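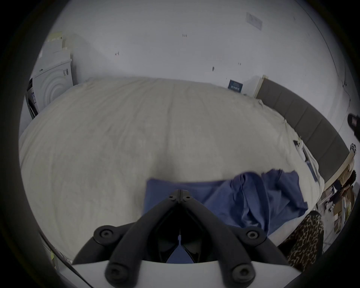 *Blue cloth on the cream bedding, gray padded headboard to the right.*

Tralunden's open day at the Kukstead house was worth the long bus ride! I got in with the first group (700 of us had signed up by August) and went straight to the bedroom, where the whole session was folding. One big bed, a crumpled blue cloth, and all the room in the world to spread it out.

I love a bed for this job. You can lay a thing flat, walk your hands out to the corners and start over as often as you like.

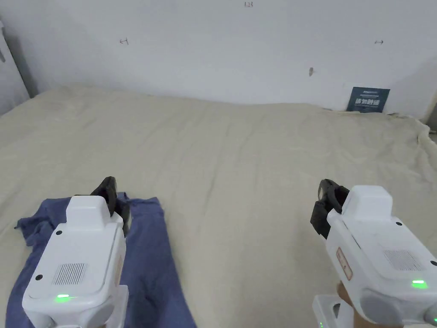
## What I learned about corners

Find two corners before you fold anything, then smooth toward the wall. My own habit is to shake and hope, so I wrote that down twice. The creases in the sheet don't matter much, by the way. I had always pulled mine tight first. 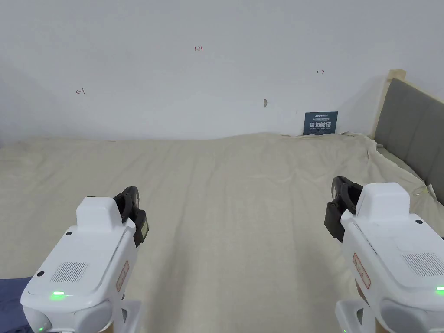 Sandhu disagreed and said a rumpled sheet throws off the edges every time, so smooth it before the cloth goes down. We went back and forth on that all through the coffee break (very good buns), and I'm trying it both ways at home this week.

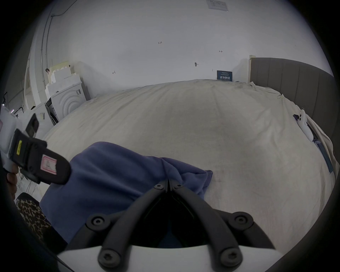 *Navy cloth on the bed, with "1.23" written on the wall behind.*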